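Benavides Motor Collection
Posts from our account, December

1/ The Benavides Motor Collection will place the Unumier coupe on public display this month. The car has been in our care for three years and has been shown only to visiting researchers until now. We are posting a short thread on its history for those who plan to attend.

2/ Unumier was a small maker with one aim: a two-seat grand touring car that an owner could drive across a continent and then take to a track. The company planned a run of 100 cars. Our records show that 103 chassis numbers were issued.

3/ The difference has been a matter of debate among owners. Three numbers belong to test cars that were never offered for sale. Two of those were broken up for parts. The third is the car in our collection.

4/ As a test car, it differs from the production model in several ways. The front track is narrower. The fuel filler sits on the left side. The dashboard carries an extra oil temperature gauge, and the door pulls are plain straps. 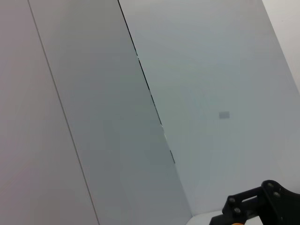
5/ A reader, Sunent, wrote under our last post that the engine now in the car cannot be the first one fitted, as the test cars ran with the earlier six-cylinder unit, and asked whether we intend to say so on the display label. We do. The label will state that the present V8 was installed by the factory during testing and that the location of the first engine is unknown.

6/ We have received similar questions about the paint. The car left the factory in primer and was painted by its first private owner. Our staff chose to keep that later finish. It is part of the record of the car, and it is in sound condition.

7/ Mechanical work was limited to what safe running requires. The brake lines, fuel hoses and tires were replaced. The gearbox was opened, inspected and closed again with new seals. All parts removed from the car have been labeled and kept.

8/ The engine will be started for visitors at 11 a.m. on the opening day. It will run for a few minutes with the hood raised. Guests who are sensitive to noise may wish to wait in the east gallery, where nearly 100 period photographs and sales brochures from the Prorov archive are on view.

9/ Entry to the display is included in general admission. Members may enter one hour before the public opening. Photography is allowed without flash. We ask that visitors do not lean on or reach into the car.

10/ Owners of production Unumier cars who hold factory papers, build sheets or letters are invited to contact our library desk. Copies are welcome, and originals will be returned after scanning.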